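Gripper fingers slip on light plastic cups, leader arm works by hand
Asked by Plivar, March 30, 2019

I am building an arm in our shared workshop, with printed flexible fingers. The other arm I move by hand and the first one should copy it. The copying is good enough. My problem is the closing. When the fingers take a plastic cup, either they push it away before both sides touch, or they press so much that the cup becomes oval and jumps out. I tried a lower speed and three different pads. What should I change first?

2 answers

Kamran Daneshvar
Please look first at the height and not at the force. These cups are narrower at the base than at the rim, so if you hold them high, flexible fingers slide on the slope and the cup goes down and out. Take it a little under the middle. Then check that both fingers arrive at the same moment. On my build one finger was 8 mm late, and I was changing software for 11 evenings before I measured it with a ruler.

For the force, limit the current of the gripper servo. I started with 20 percent of the maximum and went up in small steps until the cup did not slip any more. Do it with an empty cup.

Dikum
just glue sandpaper on it

Kamran Daneshvar (comment)
Sandpaper holds well, but it scratches the cup and after some time it comes off from a finger that bends. I would prefer a thin silicone sheet. Also, when you test, begin with one cup alone, and put the second one beside it only when the first is going well.
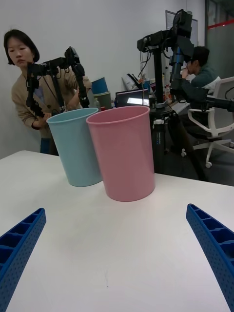

For the second cup you need to watch the opening width. If the fingers open fully each time, the outer one hits the neighbor on the way in, so save a smaller opening as a separate position and use it for the approach.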